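4.2 Mixed Bins and the Problem of the Last Few Things

The households in Hundville were, on the whole, tidy people with one untidy container each. Of the 41 homes that let us look, all but two kept what we came to call a residual bin – a box, tub or deep drawer holding whatever had no other address. Participants had their own names for it, few of them printable. The Kassa inventory form, which we had adopted with some optimism, asks the coder to give every container a single category. Our coders used "other" so often in the first week that we stopped treating it as a category and began treating it as the finding.

A residual bin fills in a fairly predictable way. Large things go in first and lean against a wall. Small things go in later and settle wherever the large things let them. Food turned up more often than we had expected, usually produce, and usually produce whose owner had been on the way to the refrigerator when the phone rang. Empty drink cans were the second surprise. Asked why a can was in the bin and not in the recycling, one participant told us that it was "on its way," a journey then in its 10th day.

For the sorting sessions in January we needed bins that were mixed in the same spirit but did not require us to borrow anyone's groceries. Sets were drawn from a pool of some 300 household items, with the rule that no set could be described by one ordinary noun. This proved harder than it sounds. People are very good at finding the noun. A lemon and a cup were at once "drinks stuff," and adding a pepper only moved the set to "kitchen stuff." It took a tool, or something equally unhelpful, to make participants give up and say "junk," at which point the set was accepted.

Figure 6 gives a set of six in a gray bin. It is a modest load for a container of that size, and the items have spread themselves accordingly: the pepper and the lemon are touching, while the can lies apart from everything else. We scored adjacency of this kind as contact, not as grouping, a distinction that the Sornby protocol does not make and that cost us most of an afternoon.
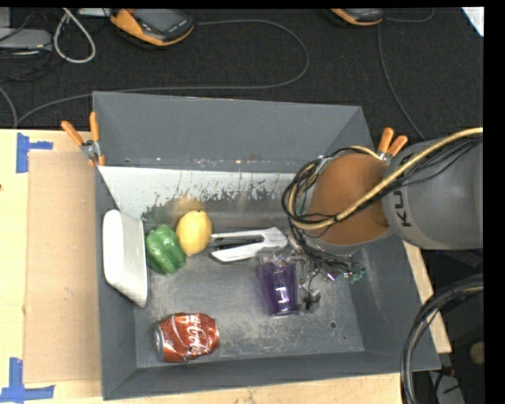 Figure 6. Mixed set in the high-walled bin: white container, green bell pepper, lemon, forked tool, purple cup and dented soda can.

Participants asked to empty a set like this one in any order nearly always began with the food. The reason given was that food "goes off," although the same participants had shown us their own bins at home. The tool was most often left until last, and several people put it back. We coded this as a completed sort under the Postarard criteria, which require only that each item be handled once and say nothing about resolve.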